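Delham Household Help Community
Dining and Table Linens

Banana marks on a cotton tablecloth, and keeping fruit off the fabric

Posted by Golnar Abbasi, 17/12/2022

I am responsible for the shared dining room in a residence hall in Delham, and I would be grateful for advice on two related matters. The tables are dressed with checkered cotton cloths, which are laundered once a week. Residents set bananas directly on the fabric, and by the end of the week there are brown spots that ordinary washing does not remove. I have tried a powdered detergent from Kovura at the warm setting, without success.

I should also like to know whether a small plate for each piece of fruit is sufficient, or whether a bowl in the center of the table would serve better. The tables are narrow, and a bowl leaves little space for dishes.

Olanrewaju Chukwu

Banana marks darken with time and with heat, so the cloth should not go into the dryer until the spot has been fully removed. The procedure used in our own dining room is as follows.

Scrape off any residue with the back of a spoon. Rinse the spot from the reverse side with cold water. Work in a small amount of liquid dish soap and leave it for 20 minutes, then rinse again. If a brown mark remains, soak the cloth in cool water with an oxygen-based bleach, following the quantity stated on the package. Test a corner first -- pale yellow dyes in particular may fade. Older marks may require a second soak, and some will never come out completely.

On the second matter, a small plate is sufficient for a single banana. A side plate takes up little of the table and can be carried away with the peel on it.

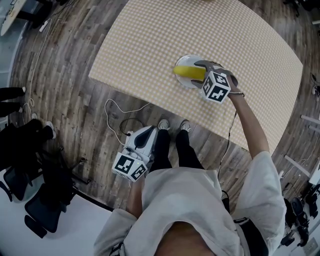
A banana on a small round plate, on a yellow-and-white checkered cloth.

A bowl is suitable where several kinds of fruit are offered at once. Please note that bananas kept in a closed bowl with apples will ripen faster, and overripe fruit is the usual source of the marks you describe.

nerkisel_laundry

Lemon juice and salt, then put it in the sun. Works on white. I would not try it on a colored check.

Zoëga

I concur with the advice concerning the dryer. I would add that a weekly wash is too infrequent if food is left on the cloth. Our residence keeps two sets and changes them every Wednesday and Saturday. The spare set cost about 900 in the local currency, and it has allowed us to soak stained cloths overnight without leaving a table bare. Plates were already in the cupboard.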